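Le limnimètre de Skerkudach

Le poste de Skerkudach se compose d'un puits de mesure, d'un flotteur, d'un contrepoids et d'un enregistreur Dumix à tambour. Tadeusz Gajewski en assurait le relevé à six heures et à dix-huit heures. La rivière montait en avril, descendait en août, et l'écart entre l'échelle extérieure et le tambour restait inférieur à la tolérance.

En novembre, l'écart atteignit 23 millimètres.
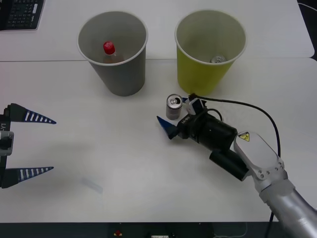
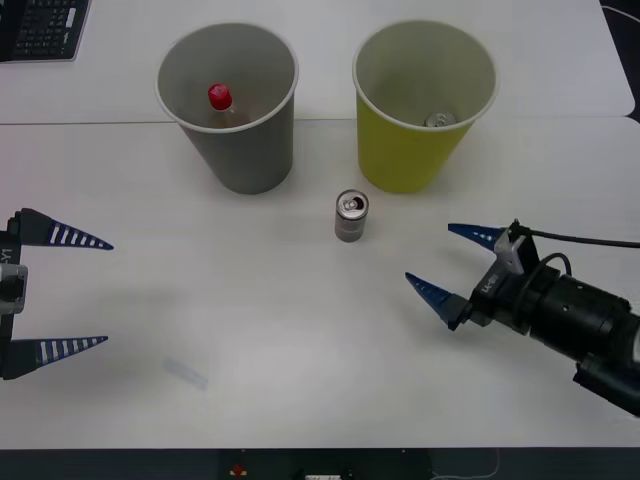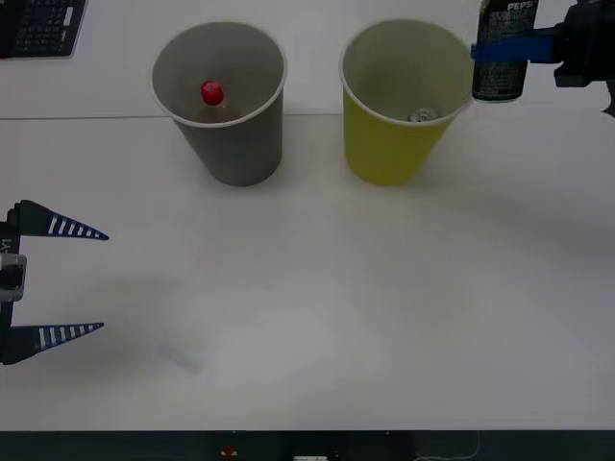
Table blanche, récipient gris, tache rouge à l'intérieur.

Gajewski vérifia d'abord le câble. Pas de glissement sur la poulie, pas de brin rompu. Il purgea la conduite d'amenée, sortit deux seaux de vase, remit le flotteur à l'eau et attendit la stabilisation. L'écart était le même. Il le consigna dans la colonne des observations et signa.

Le bureau de Wakville répondit par un formulaire. Il fallait indiquer le sens de la dérive, la date du dernier nivellement et le nom de l'opérateur. Au nivellement précédent, l'opérateur était son père. Gajewski remplit la case au crayon, puis repassa à l'encre.

Kamonchanok Sukprasert arriva en décembre avec un niveau optique, une mire et une caisse de pièces marquée Thongdee. Elle monta le trépied sur la berge et visa le repère scellé dans la pile du pont, distant d'environ 100 mètres. Elle fit trois cheminements aller et retour. La fermeture était bonne.

— Le tambour est juste, dit-elle. C'est l'échelle qui a bougé.

— Elle est vissée dans la roche.

— Alors la roche aussi.

Elle calcula la correction sur le capot de la voiture. Le tassement n'était pas récent. En reprenant les registres, elle retrouva les premiers signes bien avant novembre : un demi-millimètre par an, parfois moins. Sur les feuilles du père, l'échelle et le tambour coïncidaient pourtant tous les jours, matin et soir, y compris pendant la crue où le flotteur était resté coincé.

— Il ne lisait pas l'échelle, dit Gajewski.

— Il lisait le tambour et recopiait.

— Il avait mal à la hanche. Il y a une marche haute avant l'échelle, elle gèle.

Sukprasert ne releva pas. Elle démonta la plaque inférieure, perça la roche plus haut, posa deux chevilles neuves et recala le zéro. Pour le rapport, elle devait qualifier la série ancienne. Le code A signifie mesure directe, le code C valeur reconstituée. Elle tint le stylo un moment au-dessus de la case.

— Les hauteurs sont bonnes quand même, dit Gajewski. Puisque le tambour était juste.

— Sauf la crue.

— Sauf la crue.

Elle inscrivit C pour la crue, B pour le reste, et demanda où était la marche. Il la lui montra avec la lampe. À dix-huit heures il descendit, lut l'échelle, remonta, lut le tambour. Les deux valeurs différaient d'un millimètre. Il les écrivit l'une sous l'autre.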